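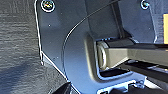 Westell Brings Robot Arms to the Kutside Packing Floor

Company commits to no job losses and opens new operator roles for current staff

KUTSIDE, August. Westell, a maker of replacement parts for household appliances, announced today that two robot arms have entered regular service at its Kutside plant. The arms handle the transfer of small parts from sorting trays to shipping cartons, a task that until this summer was done entirely by hand.

The Kutside plant employs 282 people in molding, inspection, packing and dispatch. Westell has confirmed in writing to all of them that no position will be removed as a result of the new equipment. Employees who worked at the two hand transfer benches have been offered a choice of retraining as cell operators or moving to inspection at the same rate of pay.

Work on the project began after a review of injuries and complaints at the plant. The review found that hand transfer was the leading source of reported wrist and shoulder strain. Employees at the benches were lifting, turning and placing the same few parts for most of a shift, and many had asked to be rotated to other duties more often than the schedule allowed.

The arms were installed by Bruncombe, which also supplied the grippers and the training program. Each arm carries a gripper with a small camera mounted close to it, so that the operator can see the gripper and the work surface on a screen beside the cell. Metal plates, cables and finger linkages are inspected by the operator at the start of each shift, and any wear is entered in the cell log before production begins.

What Changes for Employees

Cell operators are responsible for loading trays, starting and stopping the arm, clearing misplaced parts and deciding when a batch should be pulled for a closer look. The company has placed these decisions with the operator at the cell. A supervisor may be called, but an operator does not need permission to stop an arm.

Each operator completes 90 hours of paid training before working a cell alone. The program covers safe entry to the cell, daily checks of the gripper, basic fault finding and the use of the camera screen. Training takes place during normal shifts, and employees continue to receive their usual shift premiums while they attend.

Operators who complete the program move up one pay grade. Westell has also agreed that employees who try the role and prefer to return to their earlier department may do so during their first year without loss of grade.

"The benches were hard on people, and they told us so," the company said in a statement. "We have asked the same employees to help decide how the new cells are laid out, how fast they run and which parts should stay with hand packing. Several of our first plans were changed on their advice."

Among those changes was a lower running speed during shift handover, when more people are moving through the area. Employees also asked that fragile and odd-shaped parts remain at the hand packing tables, where they are easier to judge by touch. Both requests were adopted.

Camera Use and Privacy

The cameras on the arms are used for operating and maintaining the cells. They are not used to measure individual performance, and recordings are not placed in personnel files. This limit is set out in the plant's written policy, which is posted at each cell and is available from the human resources office.

Next Steps

Westell will hold open sessions in the plant canteen for employees on every shift, including a session at 6 a.m. for night staff. Comments gathered there will be used in deciding whether further cells are suitable for the site. No decision on additional equipment has been made.

About Westell

Westell makes and ships replacement parts for household appliances. Its catalog includes more than 500 parts, supplied to repair shops and retail customers from its plant in Kutside.

Media inquiries may be directed to the Westell press office at the Kutside plant.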